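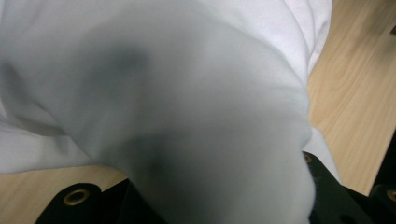

Laundry table news, and a plea for whites

Quick one this issue, the dryer is buzzing and I still have the sign-up sheet to type.

The Okwood linen swap is back on. Same hall, same long tables, doors at 5. Last time we went through 200 pieces in one evening, mostly sheets and tea towels, and the shelf is nearly bare again. So please look in your closets. Plain white cotton is what goes first. T-shirts, pillowcases, flat sheets, napkins, anything soft that has been washed to death and still has some life in it.

Not wanted: fitted sheets with dead elastic (we have a bag full, thank you), anything with fringe, curtains. Towels yes, bath mats no. We had this talk in July.

Folding. I know. Several of you wrote in after the last newsletter to say the folding notes were confusing, and Thibault Gilbert pointed out that I had left out a step completely. So again, from the top, for a plain T-shirt:

Shake it out hard, once, holding the shoulders. Lay it face down on the table. Smooth from the middle out to the sides with a flat hand, don't tug at the hem or it goes wavy. One side in to the middle, sleeve folded back on itself. Other side the same. Now the step I forgot: run your hand down the center so the two edges lie flat. Then bottom up to just short of the collar, and in half again. Should stand up by itself on the shelf. If it flops, it was folded too wide, open it and go again.

Pillowcases are thirds the long way, then thirds again. Napkins in quarters, no ironing needed unless they are for the supper tables. Flat sheets take two people. Please don't do them alone on the floor, that is how we got the footprint.

Soft stuff like old jersey and brushed cotton is the hardest to get square. It bunches up wherever you pick it up and it never quite lets go of the crease. Erzsébet Somogyi's advice is to leave it in a heap for as short a time as possible, straight from the dryer to the table, and to pick it up by two corners. Never by the middle! Pinch a shirt in the middle and you get that big puffed-up mound on top with a pointy bit under it, and then you are hunting through the folds for a sleeve. She can find a collar by feel in a second or so. I can't. I turn the whole thing over and over like a pizza.

She also says to look at the seams if you can't tell front from back. The side with the label, obviously, but half of ours have the label cut out. Front neckline dips lower. Lay the two neck edges together and you'll see it.

Stains. Whites only get onto the table if they are really white, or near enough. Check by the window and not under the hall lights, everything looks gray under those and every fold looks like a mark. We put back a good pile last time that had nothing wrong with them at all, just shadow. Yellowed collars can go in the soak tub, Thibault is doing the soak again and wants it known that he needs them there the night before, not at the door on the day. Rust spots go to rags.

Rags, by the way, are cut to hand size now and sold by the bag at the side table. Cotton only. The Firetti workshop took most of the last lot and has asked for more, so don't throw out the truly hopeless T-shirts, bring them in a seperate bag marked RAGS. Buttons off first please.

What to bring on the day: your whites, clean and dry. A basket if you have one, we have 5 and two of those are cracked. Clothespins, we never have enough. Cookies always welcome but on the far table, far from the linen, after the jam business.

What you get: one token per piece, up to 20 tokens, swap for anything on the tables. Leftover tokens carry over to next time. If you lost yours from July see me, I wrote most of them down.

We need folders for the first hour, that's when it all comes in at once. Put your name on the sheet by the kitchen door or reply to this. No experience needed, see above. Tables get wiped before anything is laid on them, so come with dry sleeves.

Parking behind the hall and not in front of the Altinis gate, they have deliveries and they did ask nicely.

Sheet goes up tonight if the printer behaves. Bring your bags in anytime after that, leave them inside the porch and tie the tops, it has been damp out there adn the last two bags needed washing all over again.

23/09/2022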